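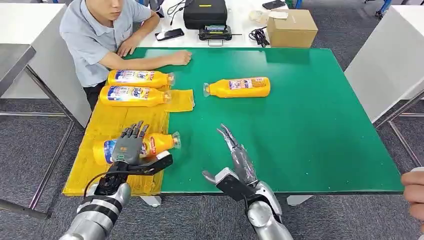 Figure 5.1 Yellow bottles on a green-topped work table.

Chapter 5
Distribution: How a Film Reaches Its Audience

A finished film earns nothing until someone can pay to see it. The company that stands between the producer and the viewer is the distributor. It buys or licenses the rights to a film, decides when and where it will open, pays for the advertising, and collects the money that comes back from theaters and other outlets. In Chapter 4 we followed a film through editing and sound. In this chapter we follow it out the door.

After reading the chapter you should be able to explain what rights a distributor acquires, describe the main release patterns, and read a simple statement of box office returns.

Opening case: Livbridge

The family drama Livbridge was made without a distributor in place. Its producers showed it to buyers in March and received two offers. Musteck proposed a wide release on 846 screens, with a small payment up front and a large share of later income. Meinecke offered more money at signing but wanted to open the film in 5 cities and add theaters only if ticket sales held up.
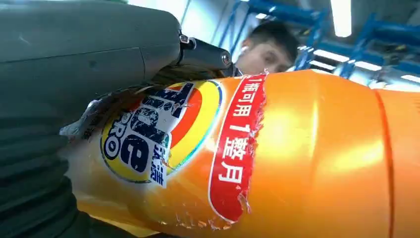 The producers took the Meinecke offer. By its fourth weekend the film was playing on 362 screens, and it reached its widest point at 659 two weeks later. Reviews had praised the two lead performances, and the slow rollout gave those reviews time to be read. A wide opening would have needed a much larger advertising budget in the first week, and the film had no star whose name could carry it.

The choice had costs as well. Meinecke kept the home viewing rights for a longer term than Musteck had asked for, and the producers had little say over the poster or the trailer. They also waited longer for their first report of income. We will come back to the Livbridge contract in Section 5.3, where the main clauses are set out.

5.1 What a distributor buys

A film is sold as a set of rights, and each right can be sold on its own. Theatrical rights cover showings in movie theaters. Home viewing rights cover discs, downloads, and streaming. Television rights are usually divided again – by country, by language, and by number of years. 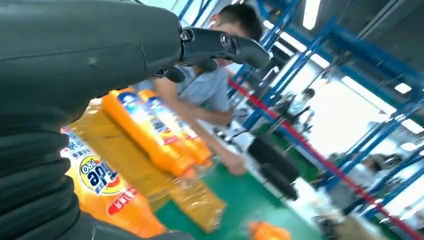 Figure 5.2 Bundle of detergent bottles in translucent amber-yellow wrap.

A distributor may take every right for every country, or only one right in one country. The second kind of deal is common for smaller films. Reteck, for example, handles only television sales and leaves theaters to other firms. A producer who works this way may sign a dozen contracts for a single film, and the dates in those contracts have to agree with one another.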